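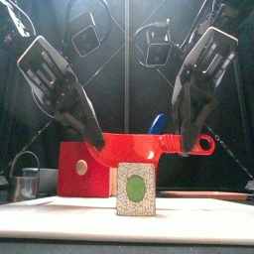
Writing for Radio - Handout 3
Adapting a stage play
Tutor: Lacey Ashworth

Reading for this session: the first two scenes of Edwood, stage version and radio version, both in the course pack. Read the stage version first.

Cutting
The stage script runs 100 minutes. The radio slot is 75. Stuart Wainwright cut the dinner guests before he touched any dialogue between the sisters. Mark the lines he moved from a guest to a main character and note what each one does in its new place.

Who is in the room
A silent character on stage is still present. On radio they vanish after a few lines. Give them something to say, a cough, a chair that creaks, or have another character use their name. Don't use names in every line - people rarely do that in conversation.

Place
Compare the kitchen and the chapel in scene 2. The acoustic changes before anyone speaks, so the line "Here we are at the chapel" could go. Keep sound directions short. "Chapel. Door closes, far off" is enough for a studio manager to work from.

Narration
Wainwright gives the older sister a few short speeches to the listener. Look at where they fall. Two of them cover a jump in time and one replaces a fight.

Exercise
Take a page of any stage play with at least 3 characters and rewrite it for radio. No narrator. Bring copies for your group, with the original page attached. We will read them aloud with our backs to each other.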